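Notes from the Butwood kitchen

I've been making sourdough for roughly nine years now, and I still get emails asking why I bother when the bakery on the corner does a perfectly good loaf. Fair question! My answer this month is rye. You can't get a decent dark rye anywhere near Butwood, and I've looked.

It all started when Marta Horobets gave me a jar of her rye starter back in August. She keeps hers stiff, almost like modeling clay, and feeds it twice a week. I'm lazier than that, so mine lives at the back of the fridge and gets a spoonful of flour when I remember it. It smells like green apples and, on bad days, nail polish remover. Both are fine, by the way. Pour off any dark liquid, feed it, leave it out overnight and it'll usually forgive you.

Rye dough is a strange thing if you're used to wheat. You don't knead it, you sort of stir it and then give up. It sticks to the spoon, the bowl, your rings, the dog. My first 2 loaves came out like roofing material because I kept adding flour to make it behave (please don't do this). It's supposed to look like wet cement. Scrape it into a greased tin, smooth the top with a damp hand and walk away. 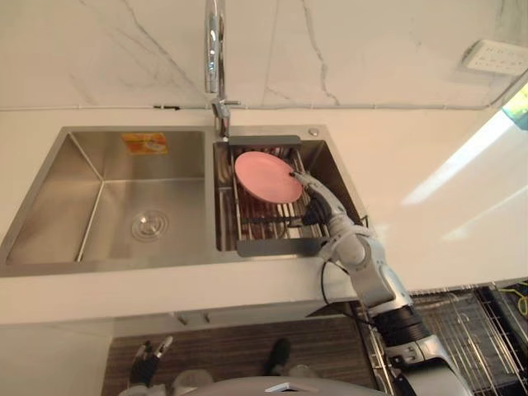
And then comes the waiting, which I'm terrible at. A rye loaf needs a full day wrapped in a towel before you cut it, and Marta says two is better. I cut one while it was still warm and the knife came out looking like I'd stabbed a pudding. The next one I hid in the garage, which worked, although Tymofii Boiko found it before I did and took the whole end off. He says it's best with cold butter and pickled herring. I'm on the cheese side of that argument, or plain with honey for breakfast.

A few of you asked about caraway. I like it, my family doesn't, so I toast a teaspoon of seeds and press them onto one half of the loaf only – everybody knows which end is theirs.

I've got more starter than I can use, so if you'd like some, reply to this and bring a clean jar with a lid. Next month I want to try crackers with the leftovers, and Homa Ansari has promised me her recipe with the sesame and black pepper.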